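Teaching the sim arm to tidy a table, part 4 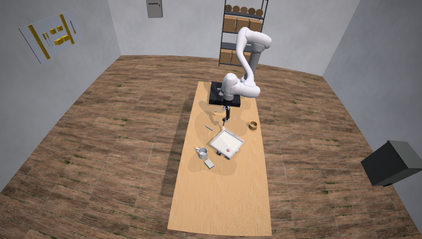
Issue 24

I spent most of April's evenings driving a robot arm that doesn't exist outside my computer. The job is simple to say out loud. There is a tray on a table with a few things lying near it, and the arm has to learn to pick them up and put them where they belong. It learns from me doing it first, over and over, with a controller in my hand.

Last time I wrote about getting the scene to load at all. Since then I have moved everything over to Plodex, the little recording tool Wendell Nguyen-Tran wrote for his own projects and lets a few of us use. You press one button to start a demo, drive the arm, and press the same button to stop. If the run was bad you hold the button down and it gets thrown away. I hold the button down a lot.

The goal for this round was 100 good demos of one task, with the ball and the tray. I got there, but it took more than 800 attempts. Some of that was me learning the controls. The wrist turns the opposite way from what my hand expects, and I never did find the setting to flip it, so I just got used to it. Now regular game controllers feel backwards.

A few things I changed along the way:

I slowed the arm down. At full speed my demos looked fine on playback but the trained policy copied all my little corrections and shook like it was cold. With the speed cut in half I make fewer corrections and there is less junk to copy.

I started turning the tray to a new angle between runs. For the first batch it sat square to the table every time, and the policy fell apart as soon as I rotated it. The mug and the bowl get moved too. The mug causes more trouble than the bowl because of the handle.

I quit pausing above the tray. I used to bring the gripper over the rim, stop, have a look, and then go down. A person watching understands that as thinking. The policy learned that hovering is part of the task, and some of the time it hovered until the run timed out. Everett Lindgren told me to watch my own recordings and delete any with a long stop in them. That cost me a whole evening's work, but he was right.

The pen is still a problem. It is thin and lies flat, and the fingertips have to come down almost to the wood to get it. I hit the table on most tries. The sim doesn't mind, but the arm jumps back and the recording is ruined. Digby Sheehan says to come in at a slant from the side. I have tried that twice – once it worked and once the pen went off onto the floor.

People have asked why I bother with the rest of the room when the work is all on the table. The shelves, the boxes and the panel on the wall came with the room I loaded, and I left them in. My first scene had plain gray walls and the camera view was so bare that the policy got thrown by any change in the light. I can't prove the fuller room helps. It hasn't hurt.

Next up is the small box beside the mug. I want to do it with fewer demos and see how low I can go. Loretta Wojcik offered to record half of them so the policy doesn't only learn my habits, and I'm sending her the scene files tonight.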